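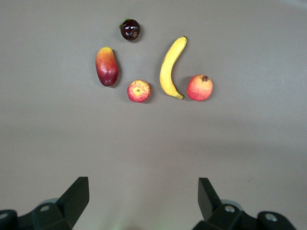

Lakmal Uddin 回复：先别改夹爪参数。急停复位以后手臂自己走一段，这跟夹持力没有关系，要查的是复位那一刻控制器手里还有没有旧目标。你把复位前后的关节指令和实际位置导出来，放在一张图上看。

分类：故障与安全 > 双臂工作站 > 急停与复位

matvii_v（楼主）
补充一下背景，标题写得太短。双臂工作站，控制器是 Drumell，夹爪是 Sundqvist 的平行两指，任务是抓仿真水果放进黑色托盘。周一上午左臂在下探过程中夹爪报 418（通信超时），我按了急停，检查线缆，没发现松动，然后旋开急停、上使能。上使能后左臂没有等待开始信号，直接向托盘方向走，速度和正常运行一样。我的手当时已经离开台面，没有碰到人，托盘被推歪了。

日志里能看到的：
- 夹爪报 418 之后，上层程序仍在按固定周期发目标位姿，一直没停。
- 急停期间控制器状态是 STOPPED，但接收队列的长度在增加。
- 使能后的第一条关节指令，目标位置与当时的实际位置差得很大，控制器没有拒绝。

程序里的看门狗设的是 300 ms，按理说通信断了就应该停。它没有触发，我还没弄明白原因。

Tobiloba Etim
看门狗看的是哪一路？很多人把它挂在上层程序到控制器的这一路，而你断的是控制器到夹爪的那一路。前者一直有包，计时器每次都被清零，当然不触发。
另外急停期间队列还在增长，说明控制器只停了驱动，没停接收。这两个问题要分开处理。

matvii_v（楼主）
挂的确实是上层到控制器这一路。夹爪的状态只写进日志，没有参与任何停机判断。

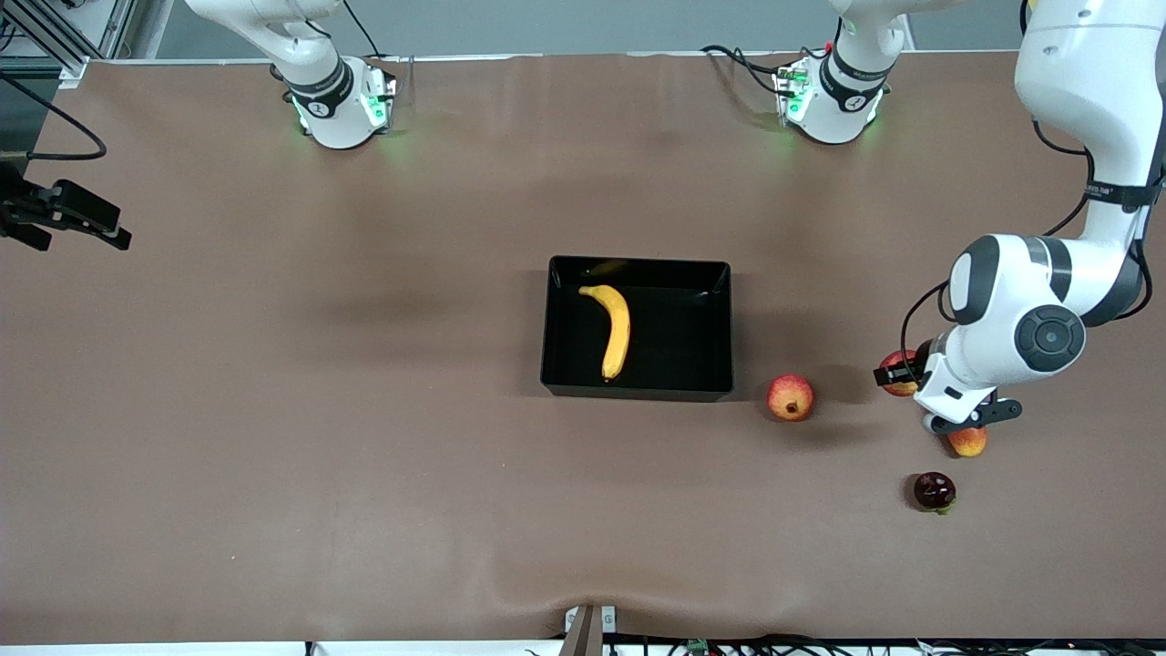

左臂夹爪夹着苹果，香蕉在托盘里。

还有个现象：复位以后夹爪的开度反馈停在断线前的值，没有刷新。程序读到这个值，认为手里还有东西，于是接着执行“移到托盘上方”。所以那一段路径不是随机的，就是原任务的下一步。

ileana_c
那就对上了，旧反馈加旧队列，两边都没清。
我们在 Vavby 那条线上碰到过同样的事，厂里用的也是 Drumell。处理办法是把复位做成一个明确的状态：急停释放后先进 HOLD，在 HOLD 里清空接收队列，把当前实际关节角写成目标，等夹爪返回一帧新的、序号变了的状态，然后才允许操作员按开始。缺任何一项都不退出 HOLD。

i_dauda
清队列我同意，用当前角度覆盖目标我不太同意。如果急停时手臂带着负载，抱闸动作会让关节下沉一点，你把下沉后的位置当目标，后面的相对运动全部带着这个偏差。我倾向于保留断点位置，复位后以低速回到断点，再继续。

ileana_c
低速回断点的前提是断点附近还是原来的样子。急停之后人会进去拿东西、扶托盘、拔线，台面已经变了。让手臂自动回一个旧位置，速度再低也是自动运动，还是在没有人确认的情况下。至于偏差，抓取任务用绝对坐标，重新规划就没有了。

i_dauda
我说的低速是按住使能键才走，松手即停，不是自动。这一点前面没写清楚。

Lakmal Uddin
按住才走我可以接受，要写进操作单，而且只在操作员能看见两条臂的位置做。回到楼主的问题，我认为根子在使能这一步不该同时承担“开始”的功能。上使能只表示驱动有电，运动要另外一个动作来触发。现在你们一个按钮做了两件事。

matvii_v（楼主）
是的，面板上就一个按钮，当初为了采集方便改的。原来的接线有独立的开始键，我改的时候把它并掉了。这个算我的问题，今天先恢复。

Tobiloba Etim
恢复之后加一条跟踪误差检查：使能后的第一条指令，如果目标与实际的差超过阈值就拒收，并且报错，不要自动限幅。有人喜欢限幅，把大跳变拆成小步慢慢走过去，结果是手臂照样走向错误的位置，只是时间拉长了。

i_dauda
阈值给多少？给小了每次复位都报错，操作员很快就会学会绕过去。

Tobiloba Etim
看你的抱闸下沉量。把急停按几次，记录每次下沉的关节角，取最大值再留余量。不要从别人的机器上抄数。

ileana_c
补充一点，夹爪断电时的行为也要确认。Sundqvist 的平行夹爪有自保持和非自保持两种，型号后缀不同，外形上看不出来。仿真水果掉了无所谓，换成别的工件就不一定。我见过急停回路把夹爪电源一起切掉，东西从上面落下来，人正好伸手去扶。

i_dauda
所以夹爪电源应该独立于急停回路？

ileana_c
看风险评估，没有统一答案。夹住人手的风险和掉落的风险，哪个大就按哪个来。小夹爪、轻工件，我一般保留夹持，另外给一个手动松开的办法，放在不用把手伸到指间就能够到的地方。

i_dauda
保留夹持我不赞成写成默认。做数据采集的人经常把手放在台面上摆东西，被夹住的机会比工件掉下来砸到的机会多得多。

ileana_c
那就写“按评估结果选”，别写默认。

matvii_v（楼主）
晚上更新一次。
开始键已经恢复为独立输入，使能不再触发运动。HOLD 状态加上了，退出条件照 ileana_c 说的三项，夹爪状态帧必须序号变化才算有效。夹爪那一路单独加了看门狗，阈值 150 ms，超时直接请求停机。

用拔夹爪通信线的办法复现：
1. 下探时拔线，报 418，两条臂都停。
2. 急停，插回，释放，上使能，手臂不动，队列长度为零。
3. 不插线直接上使能，停留在 HOLD，提示夹爪状态无效。
4. 插线后按开始，从任务开头重新规划。

第 3 项第一次没通过，驱动把缓存的旧帧又发了一遍，序号从零开始计，程序误以为是新帧。现在改成连续收到递增的序号才放行。

另一条臂我只停机，没有让它张开夹爪。请大家看看这样行不行。

Tobiloba Etim
可以。两条臂的停机请求是走同一根硬件线，还是软件转发的？软件转发的话，上层程序卡死时另一条臂不会停。

matvii_v（楼主）
急停按钮是硬件线，两条臂都接了。夹爪看门狗触发的这个停机是软件转发。

Lakmal Uddin
那就把它当成功能停机，不要当成安全停机，文档里两个词分开写。人需要进入工作区时，仍然按急停按钮，不能靠程序报错停下来就伸手。

matvii_v（楼主）
明白，操作单里改。418 的起因还没有找到。线缆量过，通断正常，但下探到低位时腕部那段线弯得比较紧。我怀疑是动态接触不良，静态量不出来。

i_dauda
把线换掉再跑一夜，别在旧线上反复量。换下来的那根留着，在腕部来回弯折时接误码计数看，数值跳的位置就是断点。接头那端先查，我这边坏的多数在应力释放套后面。

ileana_c
同意换线。顺便看一下固定点，线在腕关节转到极限时有没有被拉直。余量要在运动中看，停着看不准。

matvii_v（楼主）
线下单了，Illov 那边有现货，十月的备件清单里也加上。到货换完再来回帖，帖子先不标记已解决。

本站使用 Cookie 保存登录状态和阅读位置。继续浏览即表示您同意我们的 Cookie 政策。 接受 | 设置

联系版主 | 版权归各发帖人所有，转载请注明出处 | 返回顶部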